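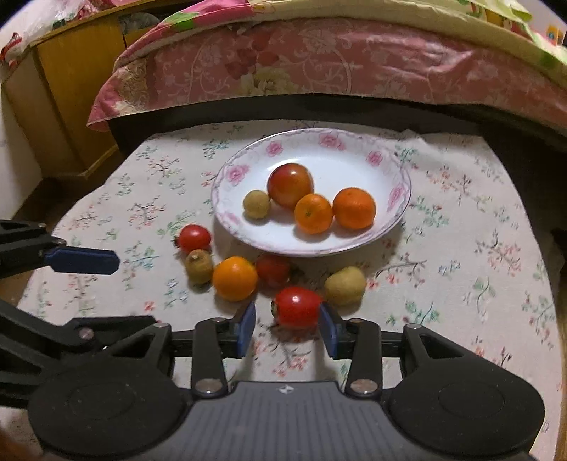 Home Projects Larkside Notes Contact Search

Fruit on the table or fruit in the drawer? Keeping produce in a shared kitchen

Student project report, Household Studies, second year
Arnout De Graaf and Frans Boersma
Handed in Mar 8, 2025

Why this

Started with an argument about tomatoes. Frans keeps his in the fridge, always has. Arnout's family keeps everything out on the kitchen table, on a plate, until it gets eaten or gets wrinkly. In the Larkside house we share a kitchen with other students and the fridge is full most of the week, so the question was a practical one. What can stay out, for how long, and does anybody eat more of it if they can see it?

We wanted to do this in July with proper heat but the timetable didn't allow it. So it's a winter project, with the heating on, and the results are for a winter kitchen. Keep that in mind when reading.

What we used

One table, the one by the window in the Larkside kitchen. Flowered tablecloth on it, Arnout's grandmother's. One big white plate with pink flowers on the rim, same source. Fruit from the Saturn Road market and when that was closed from the shop, Merkard.

The produce: apples, oranges and other citrus, kiwis, tomatoes. Nothing exotic. Bananas we left out on purpose as they make other fruit ripen faster and we didn't want that mixed in with everything else.

For the fridge half we used the bottom drawer, which we cleared out and wiped. There was a jar in there from before any of us moved in. Thrown away.

A kitchen thermometer (Vornis, the cheap one), kitchen scales, a notebook. The notebook got orange juice on it in the second week, so a page of weights is hard to read and we left those out of the tables completly.

How we did it

We bought 82 pieces in all over the project. Split them as evenly as we could between table and drawer, each lot the same age and from the same shop where possible. Ran for 33 days.

Every morning one of us looked at both lots and wrote down: firm, soft, wrinkled, spotted, mouldy, eaten. "Eaten" means by a housemate. They were told they could take anything but had to put a tick on the sheet on the wall. Most did.

Some of the table lot went on the plate and some straight on the cloth. That wasn't in the plan. The plate doesn't hold that much, and if you pile it up the bottom ones bruise, so the rest went in front of it. Ended up being useful because it gave us a comparison we hadn't thought of, see further down.

Squeezing. We both squeezed everything at first and then realised the squeezing was making the soft spots. After the first 9 days we stopped and only pressed lightly near the stem, one person only. Earlier softness notes should be read with care.

What we found

Tomatoes. Out on the table they kept their smell and taste much better. From the drawer they were mealy, even Frans says so now. But once a table tomato is properly ripe you have a couple of days and then it splits or goes soft at the bottom. Ones with the green top still on seemed to last longer than ones where it had come off. Didn't have enough without the top to be sure.

Apples. Drawer wins easily for keeping. The table ones went soft and a bit floury in the second week. They were eaten faster though, so not many got that far.

Citrus. Fine either way for the first week. On the table the skin got dry and leathery after that, inside still good. In the drawer they lasted longest of everything. One went mouldy underneath where it was touching its neighbour and took the neighbour with it. Check the undersides!!

Kiwis. Hard ones do well out on the table and ripen nicely. Put them in the drawer hard and they just stay hard. Best way we found was table first, drawer once they give a little.

Plate or cloth. The fruit on the cloth had fewer marks than fruit on the plate. We think it's the weight, and rolling together in the middle of the plate where it dips. Against that, 3 pieces rolled off the table when someone pulled the cloth straight. Also tomato juice on the cloth. It came out with cold water and soap, second try.

Eating. Far more ticks for the table than the drawer. Several housemates said they forgot the drawer existed. We can't say they ate more fruit overall as we don't know what they bought themselves.

What went wrong

The thermometer stood too near the radiator for the first few days. Moved it.

Someone did a big clean and moved the table lot to the drawer and the drawer lot to the windowsill. Kind of them. We had to start that batch again.

Not everyone ticked. An apple core in the bin with no tick on the sheet, more than once.

Weights: see the juice.

What we'd tell the house

Tomatoes out, top on, not stacked. Apples in the drawer apart from what you'll eat in a few days. Citrus wherever there's room. Kiwis out until they give. Use the plate for one layer only and turn things over now and then.

Next

Frans wants to try a wire basket next to the plate, to see if air underneath makes any diffrence to the mould. Arnout would like to do tomatoes again in summer with windows open and flies to deal with. We'd both use a new notebook.

Thanks to everybody at Larkside who ticked the sheet.

Recent projects
Washing at low temperatures: school shirts
How long does a loaf last? Bread bins compared
Shelf labels in a shared fridge
Drying herbs on a radiator
Packed lunches on a small budget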